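Arm stops in protective stop when wrist goes down into the bin – cable?

vuvska_lab
Hello all. I am new in this forum and English is my third language, so please be patient with me.

We run a KUKA arm with a multi-finger hand, picking mixed small objects out of a gray bin. Since March we have a fault that I cannot explain. The arm goes down for the pick, the hand closes, and on the way up the arm stops with a collision message. There is no collision. I stood next to it with my hand near the stop button and watched 85 picks. It stopped in 11 of them, always in the near bin, never in the rear one.

What I tried already: new payload data for the hand, lower speed, a restart of everything. The payload data helped a little, or I wanted to believe that it helped.

The bins stand side by side on a wooden table, and the arm comes in from the right. I attach how it looks during the work. 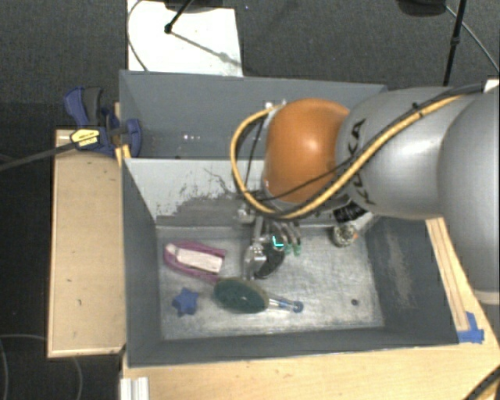
Hand down in the near bin. The yellow cable goes under the orange cover and up around it.

If somebody has seen this kind of fault, I will be thankful for every idea.

Geraghty
I would look at that yellow cable before anything in the software. It makes a loop around the last orange joint and there isn't much spare length that I can see. When the wrist turns far to one side, the loop gets tight and pulls. The arm feels an outside force and stops. It did its job.

Which way is the wrist turned when it stops? Write down the joint angle each time.

prastard_m
I don't agree with Geraghty. A cable pull big enough to trip the collision detection would also leave marks on the jacket. Check the jacket, but my money is on the fingers touching the bin wall. The walls slope inward to the floor, and the rear wall of your near bin has scratches and a worn patch. Something has been rubbing there.

Is the bin fixed? I see a clamp on the rear one only.

vuvska_lab
Thank you both. The rear bin is clamped, yes. The near bin is held by a wooden strip on the right side and by the other bin behind it. The blue tape on the table shows where things must stand, it does not hold anything.

The scratches are old. We bought the bins used from a workshop in Fukthorpe, and they came like this.

I will write down the angles.

Geraghty
Old scratches can hide new ones. Wipe the wall and put a piece of masking tape on it. If the fingers touch, you will see it on the tape after one session. Costs nothing.

fkavanagh
Moderator here, and I also work with arms of this size, so let me say one thing about safety before we go on. "I stood next to it with my hand near the stop button" makes me nervous. If the arm is stopping for a reason you don't understand, stay outside its reach until you do understand. And please do not raise the collision limits to make the message go away. I have seen people do this, and the next thing that stopped the arm was a table.

Fionnuala Kavanagh

prastard_m
Fionnuala is right about the limits. I think she is too strict about the standing, if the speed is reduced and the button is in his hand. We all have to look closely at some point.

fkavanagh
"Near the button" and "in the hand" are two different things. I will stay strict.

vuvska_lab
I understand. Now we watch from behind the desk, and a colleague holds the stop.

I have the results. Masking tape on the rear wall and on the right wall: clean after the full session, no touch at all. Joint angles: the last joint was turned far to the same side in every stop except one. In the rear bin the planner almost never chooses this angle, so this explains for me why the fault is only in the near bin.

I also moved the wrist by hand with the drives off. At this angle the yellow cable becomes straight like a string. On the inside of the loop, where I could not see before, the jacket is shiny and a little flat. So prastard_m, there was a mark also, only hidden – you were half right.

Geraghty
Good. Give the loop more length and move the tie on the arm segment back a little, so the cable can slide instead of pulling at one point. Also limit the last joint in the planner. The joint's own range means nothing if the cable cannot follow it.

prastard_m
Fine, I was wrong about the wall. But what about the one stop at a normal angle? I would not close this yet. And if the jacket is flat, replace the cable. The cores inside can break long before the jacket does, and then you get a hand that loses its signal while it holds something.

vuvska_lab
New cable is ordered, 18 cm longer than the old one. Until it arrives I put the limit in the planner and we run at low speed. So far 17 picks in the near bin without a stop, but this is too few to say something.

For the one strange stop I have no explanation. The log shows only the same message. I will leave the tape on the walls and write again when the new cable is in.

fkavanagh
Leaving the thread open. When you change the cable, please turn the wrist slowly to both ends by hand before you run any program.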